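Section 3: Putting Together and Leveling Your Juvside Table

Before you start, take a moment to clear a good patch of floor, and if you can, ask someone to lend a hand with the turning-over part (the two top panels are friendly enough on their own, but together they get heavy!). You will find the hex key taped inside the small parts box, along with the bolts, the joining plates and the four leveling feet.

1. Lay a blanket on the floor and set both panels on it, face down, with the long edges touching.

2. Slide the dowels into one panel first, then bring the other panel up to meet it. Push gently from both ends until the gap closes.

3. Place the joining plates over the seam and start every screw by hand. Once they have all caught, go back and tighten them, working from the middle outward.

CAUTION: Please don't use a power driver here. It is very easy to go a turn too far and strip the hole, and a stripped hole can't be tightened again.

4. Bolt on the legs. They are all the same, so there is no left or right to worry about. The top of the table should finish 694 mm from the floor with the feet screwed all the way in, and you can raise it by as much as 50 mm.

5. With your helper, roll the table onto its side and then stand it up. Lift it as you go, and try not to let it pivot on two legs. 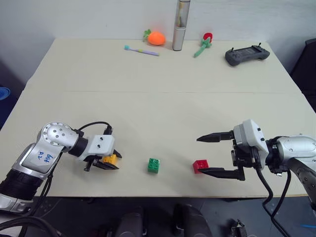 6. Lay a level across the seam, first along the table and then front to back. Turn the foot at the low corner a little at a time, checking as you go, until the bubble settles in the middle.

7. Run your fingertips across the seam. If you feel a step, loosen the nearest plate underneath, press the higher panel down, and tighten again.

Note: A thin line will always remain where the panels meet, and it's perfectly normal. Wipe along it with a barely damp cloth, never a dripping one, so that water doesn't work its way down into the edges.

8. Check the leg bolts again after 3 weeks of regular use, and give any that have eased a small turn.

If a part is missing, write to Vibeke Kárason at Debnath and mention kit number 684, which is printed on the parts box.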